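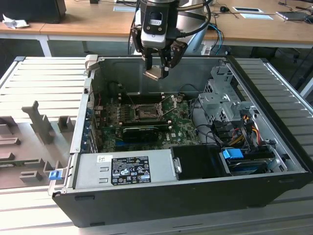 From: Maksym Kravchuk
To: perkeo-users
Subject: Re: [perkeo] old desktops as print servers, worth it?

Quick one before I have to run, will try to answer in order.

On Tue night Yaroslav Lysenko wrote:

> Hi all. We have a closet of office desktops at the Lellville branch,
> mostly Dells, all retired in December. Before they go to the
> recycler I want to keep a few for Perkeo. Questions:
>
> - how much memory does it really want? The docs say 2 GB but
> the docs also say floppy install is supported, so.
> - can one box drive both label printers or do I need one each?
> - does anyone run it with no monitor at all?
> - the reading room people at Stasiv told me to skip the web
> front end completely. Is it that bad?
>
> We print maybe spine labels and the hold slips, nothing fancy.
> No budget. I have an afternoon for this and then the school
> visits start again.
>
> Yaroslav

Memory. 2 is fine for the daemon alone. Put 4 in if you want the web front end on the same box, it gets slow when the log page is open and somebody always leaves the log page open. If you have several dead machines just rob one for the sticks. Check they match, we had a week of random freezes in Pukham from one mixed pair and I blamed the printer cable the entire time. Bought a new cable. Bought another one. Memory.

Both printers on one box: yes. We do it. One thing, give each a fixed name in the queues file, don't let it pick names on its own. If both are unplugged overnight (cleaners) they can come back swapped and then your hold slips come out on the spine label stock. Label stock is not cheap. Name them by serial, there's a line for it in the sample config, commented out, near the bottom.

No monitor: also yes, but go into the BIOS first, while you still have a screen on it. Turn off the "halt on errors" thing or whatever yours calls it, otherwise it may sit there forever waiting for somebody to press F1 on a keyboard it does'nt have. Same menu, set it to power on after power loss. I forgot that at the second site and drove 40 minutes to press a button.

While the case is open: blow the dust out, change the coin battery. Ours were all flat or close to it, clock went back years every time it lost power and then the job log makes no sense. Look at the capacitors too if they are that old. Anything bulging, leave that one for the recycler.

Disks. Don't trust the old ones. Smallest cheap SSD you can find, or take one from a laptop. The spool is tiny. Keep the queues file somewhere else as well, a USB stick taped inside the lid works, I'm told this is bad practice and I'm going to keep doing it. And wipe the disks before they leave the building, you probably have patron data on them even if everybody swears you don't. Staff save things to the desktop.

Web front end. Stasiv were on the old version, where it lost the job list on every restart. It's better now. Still wouldn't open it to the whole network. We have it listening only on the desk subnet and it's ok. If you only print labels and slips you can live without it, the command line gives you

perkeo queue list
perkeo queue hold NAME
perkeo queue release NAME

and that is 90 percent of what I ever type. Print those three on a card for the desk. Ours is in 24 point and laminated and still gets lost.

The bug that bites everybody is 321 on the tracker, long titles get chopped in the middle of an accented character and then the whole job dies without an error. It just disappears. Workaround is to set the max title length by hand, a bit under what the label fits. There's a patch in the thread, I run it, no trouble so far, but it isn't merged so you'd have to reapply after every upgrade. If you have much Ukrainian or Polish on the shelves do this on day one.

Power use, you didn't ask but your director will. An old desktop left on all day is not nothing. We have ours shut down by cron after closing and wake from the BIOS timer before opening. Works apart from the clock change, when slips are an hour late and I get a phone call.

I'd keep three machines if you can store them. One running, one set up the same and switched off on a shelf, one for parts. Write on the spare what date you last updated it. Masking tape.

Can send my queues file tonight, remind me if it's not there by 9, I will have forgoten.

Maksym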